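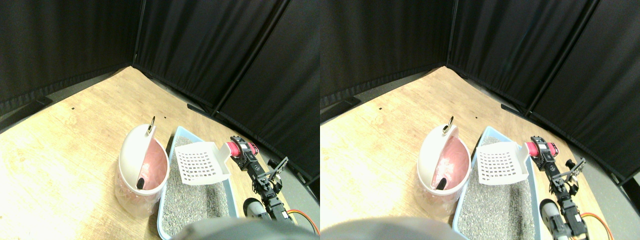

El cubo Narkatus se vende como un contenedor para arena de gato usada «sin olores y sin complicaciones», dos promesas que conviene separar. Lo de las complicaciones se puede comprobar. Tiene cuerpo redondo, blanco translúcido, y una tapa blanca con bisagra que lleva una anilla metálica plateada en el borde. La bolsa se coloca por dentro, como en cualquier cubo, y si es de color se transparenta: con la rosa, la parte baja del cubo coge un tono rosado que el catálogo del fabricante no enseña. A quien le moleste ver la bolsa desde el sofá le conviene saberlo antes de comprarlo. Con la bandeja al lado y la pala apoyada encima, el recorrido de la arena sucia es corto y se barre menos.

Lo de los olores ya es otra historia. La ficha del fabricante habla de «cierre de bloqueo total» y no aporta ningún ensayo. La tapa cierra por su peso, sin junta de goma. Retiene bastante durante un día o dos; después, lo que cuenta es cada cuánto se cambia la bolsa. Ninguna tapa de este precio arregla una bolsa de una semana.

La bandeja Lerley es rectangular, azul claro, de una sola pieza y sin cubierta. Nos parece lo mejor del conjunto, seguramente porque promete poco. Se vacía rápido y se friega en la ducha. Los gatos que escarban con ganas sacarán arena por los lados, eso sí, y el reborde no lo impide por mucho que el folleto lo llame «antiderrames».

La pala Kubo es de plástico blanco, con la hoja plana y perforada en una cuadrícula de agujeros cuadrados pequeños. El mango es corto. Con arena aglomerante gris de grano fino criba bien, si se sacude con paciencia; con sílice o pellet de madera hay que buscar otra, porque el grano entero se queda arriba. Con los terrones pegados al fondo conviene no hacer palanca – el plástico cede un poco y no sabemos cuánto aguanta a la larga.

Precio y disponibilidad
Conjunto de cubo, bandeja y pala: 209 pesos de ahorro frente a las piezas sueltas, con un precio final de 1,373 pesos. La arena no va incluida. Las bolsas tampoco, salvo un paquete de 6 de cortesía. Sirven bolsas corrientes si el borde da la vuelta completa a la boca del cubo; las de repuesto de la marca cuestan más y no les hemos encontrado ninguna ventaja.

Garantía
Drokard, como distribuidor, cubre 2 años la bisagra y la anilla. La pala queda fuera. Cambios solo con las piezas sin usar y en su caja.

Existencias
La bandeja suelta vuelve en junio. El cubo y la pala se pueden pedir por separado desde ahora.

Ficha revisada el 27 de marzo de 2021.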